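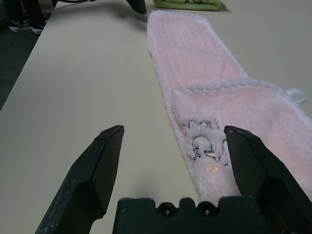
Six Hours Is Too Long for a Laundry Demo, and I'd Go Back

Jun 13, 2025

Back from the Flerkeck open day. Feet hurt. Writing this fast before I talk myself into being polite.

Everybody online wants the backflip. The dance. At Flerkeck you get towels, and a folding chair if you came early. I didn't. Arne Sperling ran the morning slot, no music, no big screen, just him reading out which towel was next and then shutting up. Good. More of that please.

My gripe with robot demos is the stiff stuff. Boxes, blocks, cans. A box holds its shape while the machine thinks. Cloth doesnt. Cloth is the honest test and most companies duck it, Murkelari included (their open day in May was all crates, I sat thru the whole thing).
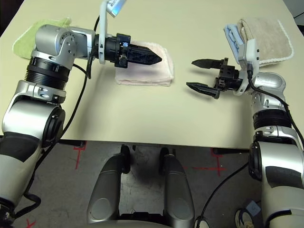

Two arms, one pink towel, the morning slot at Flerkeck.

A man behind me said his daughter folds faster. Sure. So does mine. Speed is the wrong thing to be cranky about. I asked Trí Tô, who was fielding questions by the door, what the slow part was and he said corners. Finding them, holding them, every time. Then he went off to get coffee and I never got my second question in. 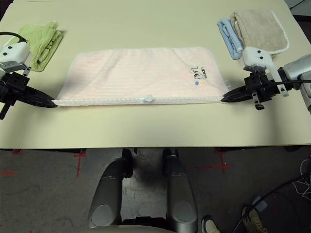 I think the public should see the boring middle of this work, and see it often. Not the edited clip. The middle. A grip on each bottom corner, white trim pulled tight between them, and a wrinkle or two still sitting up near the top of the towel. I learned more from that than from the Vevton brochure, 215 pages, which uses the word "seamless" so much I gave up on chapter 9. Show people the wrinkles. They can take it. They vote on this stuff, they work next to it, some of them are going to be told to buy it.

Complaints: parking. The sandwichs. No printed schedule anywhere. Next one is supposedly in the fall and I'll be there, with a cushion.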